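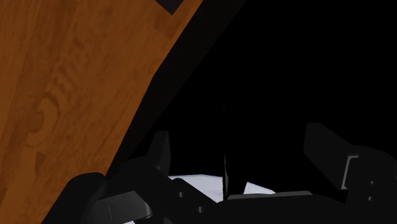
Figure 3. Wood grain with a ring-shaped knot.

3. Oiling and looking after your worktop

Read this section before you use the worktop for the first time. It covers the Tveit range in all lengths, including the breakfast bar and the upstand. Cutting and fitting are in section 2.

Your worktop left Hilladcombe with a single thin coat of oil on every face. This protects it in transport and is not enough for daily use. It needs three more coats on the top, the front edge and any edge you have cut, and two on the underside.

Grain and colour vary from one board to the next. Knots, streaks and changes of shade are part of the timber and are not covered by the guarantee as faults. Loose knots are covered. If you find one, stop and contact the supplier before oiling, as we can't exchange a worktop that has been oiled at home.

3.1 What you need

Hirkon worktop oil, clear (tin supplied)
Lint-free cotton cloths
Sandpaper, 180 and 240 grit
A cork or rubber sanding block
Masking tape
Disposable gloves
A metal bucket with water in it, for used cloths

Other oils may be used, but do not mix brands on one worktop. Do not use olive oil, sunflower oil or any other cooking oil. They stay sticky and go rancid.

CAUTION: Cloths soaked in oil can heat up and catch fire without a flame or spark. Put every used cloth in the bucket of water straight away, then lay them flat outdoors to dry before you throw them out. Never leave them screwed up in a bin or a pocket.

3.2 Preparing the surface

1. Let the worktop stand in the room for at least 40 hours before oiling, with the wrapping off and air able to reach both sides.

2. Check that the heating is on at its normal setting. Do not turn it up to hurry things along.

3. Mask the wall, the sink and the tap. If you have the Rorkley inset sink, mask the seal as well — oil will soften it.

4. Sand lightly with 180 grit, always with the grain. Use the block on flat areas and your fingers on the edges.

5. Wipe down with a damp cloth and leave for an hour. The grain will rise a little and feel rough.

6. Sand again with 240 grit. Stop when the surface feels even.

7. Vacuum up all dust, including in the tap hole and the sink cut-out.

Note: Around a knot the grain changes direction, and it is easy to scratch across it. Use the finer paper there and press less.

3.3 Applying the oil

Start with the underside if you can still get to it. If the worktop is already fixed, do as much of the underside as you can reach at the front overhang and over the dishwasher.

1. Stir the oil well. Do not shake the tin.

2. Pour a small amount on to the surface and spread it with a folded cloth, working with the grain. Cover one board length at a time.

3. Leave for 20 minutes. Add a little more oil to any patch that has gone dull.

4. Wipe off everything that is left on the surface with a clean, dry cloth. Look along the worktop towards a window to check for wet patches. Any oil left standing will dry to a tacky film.

5. Leave overnight with a window open.

6. Rub over lightly with 240 grit, remove the dust and repeat steps 2 to 5 until you have put on the full number of coats.

Cut ends take up more oil than the flat. Go over them until they stop drinking it in, and give them one coat more than the rest. The same goes for the inside of the sink cut-out and the tap hole, where most water damage starts.

After the last coat, keep the worktop dry for two days and don't put anything heavy on it for 7 days. Cardboard boxes, newspaper and chopping boards left on fresh oil will mark it.

3.4 Next to ovens, hobs and tall units

Heat and steam dry timber out. A worktop that ends against an oven housing or runs under a wall-hung appliance will need oil more often at that end than elsewhere.

1. Leave a gap of 3 mm between the worktop and the side of any tall unit. Do not fill it with hard filler or glue.

2. Fit the metal-faced heat strip (in the fixings bag) to any cut end that faces an oven.

3. Check the appliance maker's own instructions for the clearance it needs. Where those ask for more space than we do, follow them.
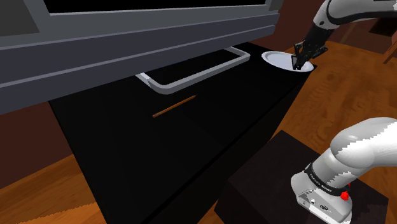
4. Open every door and drawer fully before you fix the worktop for good. Handles that stand out from the front need room to swing past the edge, and it is far easier to move the worktop now than to trim it later.

5. Wipe oil splashes off neighbouring doors at once with a dry cloth, then with warm water and a drop of washing-up liquid. On dark gloss doors a dried splash shows badly and may not come off.

CAUTION: Do not stand a kettle, slow cooker or toaster where the steam or heat goes straight on to a joint. Do not put hot pans directly on the timber at any time. Use a trivet with feet.

3.5 Day-to-day care

Wipe up water as soon as you see it, mainly behind the tap and along the front of the sink. Clean with a well-wrung cloth and mild washing-up liquid, then dry. Avoid scouring pads, bleach, cream cleaners and steam mops.

Steel wool must not be used. Tiny bits of it break off, lodge in the grain and turn black when they get damp. The same thing happens under tins and cast iron pans left standing on a wet surface.

To test whether more oil is needed, sprinkle a few drops of water on the worktop. If they stay in beads, leave it alone. If they spread out flat and darken the timber, let the area dry fully and give it one coat as in 3.3. In the first year most kitchens need a coat every two or three months — after that, twice a year is usually enough.

3.6 Small repairs

Water rings and light scratches: sand by hand with 240 grit, going a hand's width beyond the mark, and oil twice.

Dents: lay a damp cotton cloth over the dent and hold the tip of a warm iron on it for a few seconds. Let it dry, sand lightly and oil.

Black marks: sand with 180 grit, then 240. If the mark is still there, it has gone deep. Stop before you make a hollow.

Burns: scrape off the charred part with a sharp blade held upright, then treat as a black mark.

Spare oil, heat strips and end caps can be ordered under part number 1153. Give the length of your worktop and the timber when you order.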